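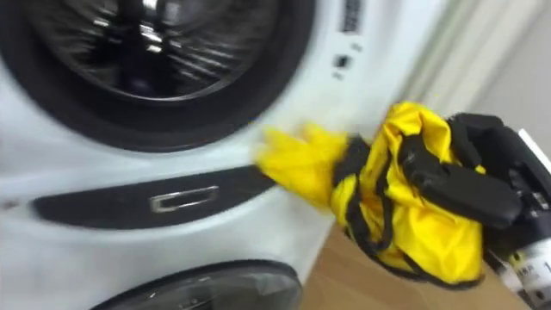

How do I clean a little carved ivory-coloured box without wrecking it?

Dust it with a soft, dry brush and leave water out of it until you know what it's made of.

Print this page | E-mail this page

posted by clemance_attic

A bit more detail, as I kept that short! I've inherited a small carved box, hinged lid, with a hunting party running round the sides and a saint (I think?) on top. The hounds are tiny and there's grey fluff packed between their legs. My aunt always said it was medieval, but there's a paper label underneath with "174" on it in blue ink and a shop name, Kondby, so I have my doubts. I got as far as the dry brush tip from the lady at our local museum desk, but what do I do about the brown stuff in the deep bits? Is it dirt or is it meant to be there? And can I find out what it is at home?

3 replies

Kikov
Please leave the brown alone for now. On old carvings it's often a wax or stain rubbed in so the figures show up, and once it's gone you can't put it back. I did exactly that to a boxwood panel of mine years ago — scrubbed it with a damp cotton bud until it looked like a bar of soap, and I still wince when I walk past it. For the fluff, get a small sable paintbrush from an art shop and flick outwards, working from the top down, with a bit of net over the end of your vacuum hose so you don't lose a hound up it.

As for what it is, look at the underside with a magnifying glass in daylight. Elephant ivory can show fine crossing lines on a cut end, bone tends to have little dark specks or short streaks, and cast resin sometimes has pinprick air bubbles or a seam. Don't do the hot needle test, whatever anyone tells you. If it does look like ivory, check the rules before you sell it or post it abroad.

14 people found this helpful

mizuno_fan
toothpaste and an old toothbrush, came up lovely on mine

Tallowbench
Please don't use toothpaste, it's gritty and it'll take the noses off those dogs!

The hunting scene with a saint on the lid is an odd mix, and it makes me wonder about a nineteenth-century piece in the Gothic taste. They made heaps of them, some very good. Your number could be a stock number or an auction lot, so photograph the label before you do anything else and don't peel it. An auction house with a works of art department will often look at photos for nothing. Send the base, the hinge and the inside of the lid as well as the pretty side — hinges give a lot away.

Keep it off the windowsill and away from the radiator in the meantime.

Comments (6) | Shares (3)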